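The near-miss form at Lonar is two pages long, and I have filled it in exactly once. A pallet had slid off the forks next to my left boot. Box 7 asked me to select a root cause from a menu, and the menu offered "inattention," "haste," "failure to follow procedure," and "other." I picked "other." The form then told me that "other" required a supervisor's approval, and the supervisor was the man who had been driving the forklift.

I have thought about that menu more than I have thought about most books. Three of its four choices say the same thing, that somebody was careless, and the fourth needs a signature. Whoever wrote it had decided what causes accidents before a single accident was reported. I don't blame them much. They were probably given an afternoon.

My complaint in this essay is with near-miss reporting as most workplaces do it, by which I mean with quotas, a poster, and a pizza lunch. I have worked under four versions of it. I ran one of them myself, for the plant at Erkomberg, and it was no better than the others, though the pizza was good.

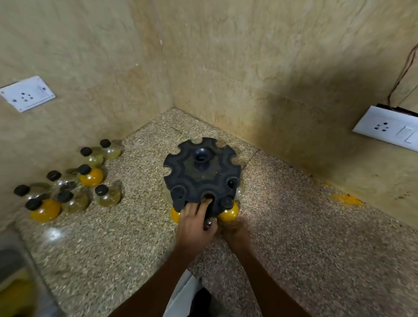
## The quota and what it grows

Erkomberg had 177 people on the floor when I took the safety job, and the parent company wanted 250 near-miss reports a year. I never learned where that number came from. It had the roundness of a number that came from a hotel conference room.

We hit it, of course. People will hit any number you give them if lunch depends on it. By June the box was filling nicely with reports of a pen on the stairs, a chair left out from a desk, and a wet umbrella. One man reported the same loose floor mat on three separate shifts, and I entered it three times, and the mat stayed where it was. Meanwhile the guard on the number two press had been tied back with a bootlace since before I arrived. Everyone on that line knew about the bootlace. It never appeared on a form, for the very good reason that a form would have led to a conversation about who tied it.

That is the trouble with paying by the report. You get reports, and the ones you get are those that cost the writer nothing. A pen on the stairs has no author. A bootlace does.

The parent company sent us a plaque the following year. I hung it near the press, which I thought was funny at the time.

## Small stuff, defended

Now, there is an argument on the other side, and I used to make it at some length to anyone stuck in a van with me. It says that small hazards and large ones are relatives, so if you chase enough pens you will eventually stop a fatality. I still believe a piece of it. A place where the mats are flat tends to be a place where somebody looks at the floor. But I have also toured spotless plants where the sweeping was superb and the lockout tags were kept in a drawer. 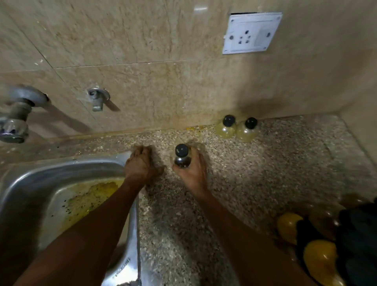

Most of what I know about hazards I learned by watching people do ordinary work when they had forgotten I was there. You can't do it with a clipboard, which has roughly the effect of a police car in the rearview mirror. You have to stand around until you are furniture. Then you see where the hands go. Somebody at a counter with one hand around a small container and the other resting by the corner of the sink is telling you how that bit of counter gets used, and no checklist I ever wrote had a line for the resting hand. At a press, the resting hand is the one I worry about. The busy hand is being looked after by its owner.

So when Fedent asked me to design their program from scratch, I proposed that the supervisors spend 5 hours a month standing around. I put it in nicer words. I was asked how standing around would be measured, and I said that it wouldn't be, and there was a silence I can still hear. They bought an app. The app has a drop-down menu.

## What I would do with the budget

Get rid of the quota first. Get rid of the prize too, and buy people lunch because they are people and it is noon. Then take the form down to a single blank line asking what nearly happened, and let them write it in whatever spelling they like. If a name is optional, mean it. I once saw an "anonymous" box mounted directly opposite the manager's window.

After that, fix something, quickly and where people can see it. At Benítez they spent 600 dollars on a handrail two days after a driver mentioned the old one wobbled, and the next week they heard about the brakes on the yard truck, the missing light behind the dock, and a solvent drum that had been somebody's secret for years. Nothing on the form had changed. The rail had.

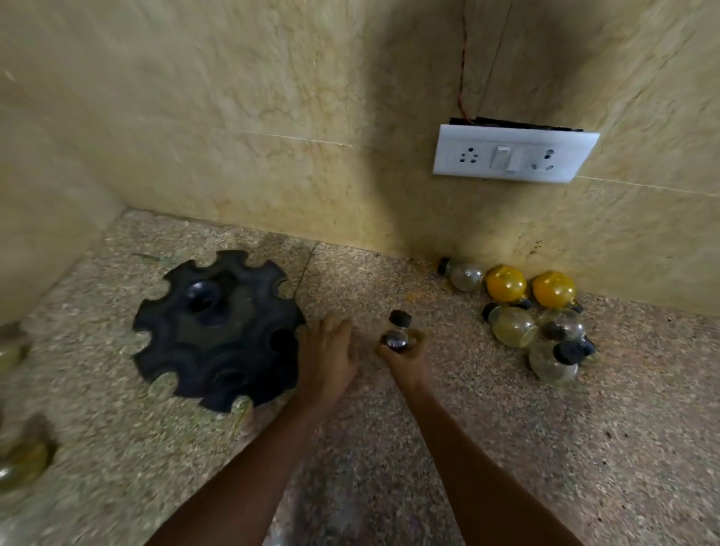

Halfdan Snorradóttir, having read a draft of this, wrote back that I was being unfair to the drop-down menu. Without categories, the argument went, you end up with a shoebox full of anecdotes and no way to show the board that hand injuries are climbing on the night shift, and a board that can't see a chart will not pay for a handrail. The note also pointed out that I had kept my own spreadsheet at Erkomberg, with categories, color-coded.

I had. They were good colors, too. And I accept the point about boards, having sat in front of a few. My answer is that the sorting should be done afterward, by whoever is paid to sort, and kept well away from the person who has just had a pallet land beside his boot. He has a story. Let him write it down before you ask him which kind of careless he was.

Ezequiel Arrieta took over the box at Erkomberg after I left. The quota is still in force there, and last I heard the floor mat had been replaced.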